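Gripper comparison (bench testing of end effectors)

From the Jumora shop wiki. Last tidied up in June.

A gripper comparison is the job of putting two or more robot hands through the same set of tasks on the same arm, so you can decide which one to keep bolted on. I've done most of ours, so I'm the one writing this entry, and it's going to sound like me. If you came for the formal definition, you just read it!

Background

We started doing these when we had two grippers and one arm and everybody had a favorite. The Karnach was our first one, a simple parallel gripper where both jaws slide straight in toward each other. Then Necati Yalçınkaya built the Hina, a printed one with long tapered fingers, and he wanted it on the arm right away (of course he did, he'd been working on it all spring). We swapped back and forth for a while and argued from memory, and that got us nowhere. Somebody would say the Karnach dropped fewer cups, somebody else would say those were different cups, and they were both right.

So we wrote down a fixed list of objects and a fixed way to score them. The list has changed twice, but the scoring hasn't.

The test set

There are 12 objects in the current set. A few are easy, like the foam block and the tennis ball. The rest are there to cause trouble: a house key lying flat, a plastic spoon, a bag of rice, a paper cup, a wet sponge. The key is the one I watch most closely. Any gripper can pick up a foam block, but getting a fingertip under a flat key takes a thin edge and a controller that doesn't push through the table.

Each object gets 30 tries per gripper. A try counts if the arm lifts the object, carries it over to the tray and lets it go inside the tray. Dropping it halfway is a miss, and so is dragging it there. We used to give half points for drags, but then we spent whole afternoons debating what a drag was.

Fingers and pads

Most of what you feel when you switch grippers comes down to the fingertips. A smooth printed tip slides on almost everything. Ridges help a lot, and which way they run matters more than I expected. Ridges that cross the direction of slip hold on to the object, and ridges that run along it do next to nothing, so turn the spoon sideways and you can get a completely different score from the same pad. Serpil Akbulut tried softer pads on the Karnach and they were lovely on the paper cup, then they peeled at the corners and we had to start that whole round over.

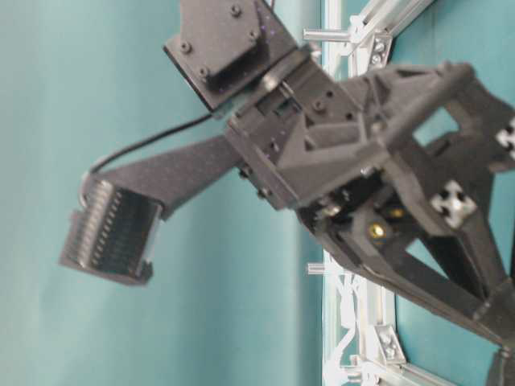 Jumora Workshop — Arms and Grippers Group

Finger length is the other big thing. A long finger reaches into bins and past clutter, and it keeps the bulky wrist out of the way of whatever you're after. It also bends. You can close a long printed finger on something heavy and watch the tip splay outward while the motor happily reports that it's at the right position. Short fingers are stiffer, but then you bump the wrist on everything. I like long ones for light stuff and I'll defend that to anyone who stops by my bench.

Weight and the arm itself

People forget that the arm has to carry the gripper before it carries anything else. Every gram at the wrist comes off what you can lift. That's a good argument for open, triangulated printed parts: you get a stiff shape without printing a solid brick. Solid parts do survive crashes better, I'll admit, and we've had crashes.

Cables deserve their own line in the notes. A cable that's too short pulls on the finger at full opening, and one that's too long will find an object and hook it. Run the gripper through its full travel by hand with the power off, then turn the wrist all the way both ways, and look at the cable the entire time. I skipped this once and lost a connector.

Controllers

We've run the comparison on two controllers. The older one only knows positions, so you tell the fingers how far to close and that's that. The Ambaye reads motor current as well, and it stops closing when the current climbs past a limit you set. For fragile things it's a huge improvement — the paper cup went from hopeless to almost boring. For the rice bag it made no difference that I could find. The bag just squishes, and the current creeps up so slowly that the limit trips late.

Change one thing at a time, please. The first time we tried the Ambaye we'd put new pads on that same morning, and I still couldn't tell you which of the two did the good work.

Results so far

The Hina wins on 7 of the objects, mostly the small and awkward ones, and the Karnach wins on the rest, mostly the heavy ones. With the Ambaye controller the Hina picked up the flat key on 11 tries out of 30. That sounds bad until you see the Karnach's number, which is zero. We've kept the Hina on for everyday use and the Karnach lives in the drawer under the bench with its screws taped to it.

Common mistakes

Loose mounting screws ruin more rounds than bad designs do. Check them before you start and again at the halfway point. Wipe the pads too, as dust from the foam block builds up fast and makes any pad look worse than it is. And keep the same person placing the objects for the whole round! Necati sets the spoon down handle first and I set it down bowl first, and it showed up in the scores.

See also: Fingertip printing settings; Wrist wiring; Ambaye current limits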